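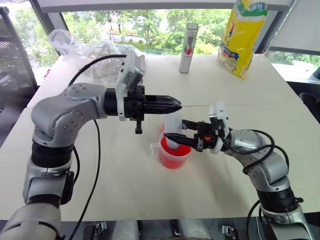 Girkumis Makers' Club
Minutes of the July meeting, held during the open day at the Drirklow lab, Tedmont

The meeting opened at 2 p.m. in the front hall. The minutes of the last meeting were read and accepted with one fix: the spare key is kept at the Wainwright building, as it has been since spring.

1. Visit to the two-arm demonstration

Members had just come from the demo table and it took a while to get everyone to sit down! The chair let the talk run, and it is set down here while it is fresh.

The task sounds small. One arm has to hold a syringe over a cup of colored liquid while the other comes in from above to work the plunger. Several members said they had expected the usual picking up of blocks and were very happy to be wrong. Two grippers working that close together on one thin piece of plastic is hard, and those of us who have tried it with our own arm (one arm, and not a good one) know how hard.

Our hosts answered every question we had, including the silly ones. They have logged 583 tries at the syringe task so far. Lining up the tip gives them less trouble than the plunger, which wants a steady push and tends to tilt the whole syringe if the push is off to one side.

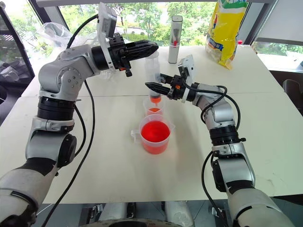

One member asked why they use colored liquid. The hosts said it makes the level easy to read, for people and for the cameras on the wrists. Clear water was tried early on and dropped. Another member asked about spills and was told there is a towel.

There was a good side talk about cables. Ours snag all the time. The hosts leave long loops at the wrist and elbow so the joints can turn freely, and it was agreed that we should copy this — see item 3.

2. Money

Entry to the open day was free. The club paid 200 dollars for the shared van, which comes out of the travel fund. Approved.

3. Our own arm

Agreed to redo the wiring with longer loops before the next build night. Agreed also to try a simple pouring task, with water only until we trust it. The request for a second arm was put off again, though with much more support than last time. A price is to be brought to the next meeting.

4. Other business

The Drirklow lab has offered us 7 places at its fall workshop. Names go on the sheet by the door. If more sign up, places will be drawn from a hat.

A thank-you card was passed around and signed.

The meeting closed at 3:15 p.m. and most of us went straight back to the demo table.

Filed under: Minutes, Open Days, Robot Arms

Comments

gluegun_tedmont: Sorry I missed this one. Is the workshop okay for beginners?

secondshelf: Yes, they told us beginners are welcome. Bring a laptop.

oldsolder: Put me down as a yes for the second arm. Again.

Contact the club | © Girkumis Makers' Club | Back to top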